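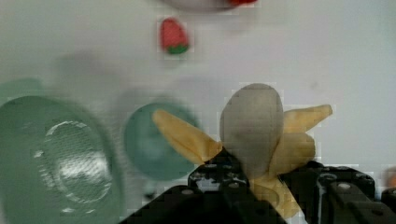

Brernholm is the arm I have been building on one side of the shared workshop on Tresteck Lane, and this page collects the work so far in pictures and notes. It started as a plan to make one joint move smoothly and has since eaten every free evening I had. I'm Manaia Ruddock, I fix commercial dishwashers for a living, and I had never built a robot before this one. The gripper is the part I'm proudest of right now. It can hold a toy banana upright by one soft flap of its peel, with the other two flaps sticking out to either side, and I still grin every time I look at that. The fingers, the body, the wrist, the little camera that looks out over them – all of it was put together on the same bench where other people glue chair legs.

Workshop > Members' Builds > Arms and Grippers > Brernholm

Reading time: 9 minutes

Last updated 1 September 2018

Short version for anyone who came from the members' list: this is a tabletop arm with a two-finger gripper and a camera at the wrist. I drive it by hand from a second, smaller arm (the Wihongi, more on that below), and the goal is to have it put away play food on its own. Play food because it's cheap, it comes in awkward shapes, and you can drop it a thousand times. I've kept the notes in the order I think of them, so skip around.

The banana

By far the best test object I own. The fruit part is smooth and rounded and the peel is soft, so you get two completely different problems in one toy. Grab the middle and you need to be square to it or it rolls out. Grab the peel and the peel bunches up between the fingers, and then the whole banana hangs or stands depending on where you caught it. My first fingers were too slick for either. The current ones hold a fold of peel firmly enough that I can swing the wrist around at full speed, which I did for far too long the first evening it worked.

The strawberry

Small, bright red, textured all over, and a joy. Red on a white table is about as easy as it gets for a camera, so this was the first object I ever got the software to find reliably. It's lying out on the table past the banana in the picture up top, pointed end away from the gripper. The green cap matters more than you'd think. Once the program can tell the cap from the tip it knows which way the berry is lying, and then it can choose how to turn the wrist before it comes down.

The green bowl

Easy for people, hard for the camera. It's translucent, so the light goes through it and bounces around inside, and you get a bright ring in the bottom that my code was convinced was the rim. For most of July the arm tried to set things down on that ring. I tried a paper liner, and it fixed the problem in one go, but it felt like cheating, so I took it out again. The bowl stays see-through and the code has to get better! It's getting there. I now look for the broad outer curve and ignore anything shiny inside it.

Fingers

Matte black plates with the screws left where I can reach them. I went through 9 versions, and the early ones had hidden fasteners because I thought that looked smart. Then I had to take a finger off in a hurry and spent an evening digging with a hex key. Now every screw I'm likely to need has its head out in the open. They're plain silver ones, and against the black they're easy to find, even in the poor light at my end of the bench.

I also stopped trying to make the two sides match. One side is a wide, flat, slanting plate and the other is a blockier housing, and between them there's enough room for the works. It looks a bit lopsided from the camera's point of view. I've grown fond of it.

The body behind the fingers

Recesses everywhere. Some are there to save weight, some are there so a cable can get past, and a couple are left over from a motor I no longer use. If you're making your own, leave yourself more room than the motor drawing asks for. I had the cutouts exactly right on paper, and then the connector turned out to have a boot on it that needed another 5 mm. Out came the file. The corners are all rounded now too, after I caught my sleeve on the old ones a few times.

Wrist camera

Mounting it on the wrist was the best decision in the whole build. I had it on a stand beside the table for a while, and the arm kept getting in its own way – every time the gripper reached for something, the forearm covered it up. From the wrist, the camera sees the gripper and whatever is in it at all times. The price is that the gripper takes up a big share of the view, so things off to the right can be almost hidden behind the housing until the arm moves. I've got a little orange something over there in the top picture that is only a sliver from that angle. The answer is to make the arm glance around before it commits to a move, and watching it do that is delightful. It really does seem to be having a look.

Focus is the other thing. Mine is fixed, so I had to choose. I chose the fingertips, and the bowl goes a little soft when it's off to the side. I can live with that.

The tabletop

White, smooth and light enough that colors stand out. I tried a wood surface first and the shadows got lost in the grain, along with anything brown or orange. On white the shadows are soft and gray and easy to subtract. There are a few specks I keep meaning to clean off. The program once spent a good while trying to pick one up, very gently, over and over, and I let it.

The Wihongi

My name for the little arm I steer with. It has the same joints as the big one at a smaller scale and no muscle at all, just sensors in each joint. I move it with my hand and Brernholm follows. You get used to it faster than you'd expect. Kids who visit on open evenings are better at it than I am after a couple of tries, and one of them peeled the banana with it, which I have never managed.

Every session I drive gets recorded, camera and joint positions together. I have 874 clean recordings now. A clean one means the object left the table, went where I wanted it, and nothing got knocked over on the way. The others I keep in a separate folder because they're funny, and because a few of them might be useful when I teach it to recover from a bad grab.

Famero

The software side. Famero is the program that plays back what I've recorded and tries to generalize from it, and it runs on an old desktop under the bench with a fan that sounds like a hair dryer. It's good with the strawberry, decent with the banana if it goes for the fruit part, and hopeless with the dishes. I think it needs far more examples of see-through things, so that's what I'm recording this month.

What it cost in parts

I kept a box for everything I broke or outgrew, and when I emptied it out on the floor there were 29 printed plates in there, most of them finger parts. I've reground a few of the thicker ones into brackets. The motors have all survived, touch wood, though one of them got warm enough to smell after I left the gripper squeezing all through lunch. It now lets go by itself if it hasn't been told anything for a while.

Next up

Softer pads on the fingertips, so it can hold the strawberry without tipping it. A second white dish, since I want it to sort by color and I need somewhere for the reds to go. A proper cable guide down the forearm to replace the tape. And I'd love to try the stacking cups that have been sitting on my shelf all year.

If you want to drive it, come by on any open evening and ask for Manaia. I'm at the far bench, past the lathe. Bring your own play food if you have something weird – I've been looking for a toy pineapple for ages.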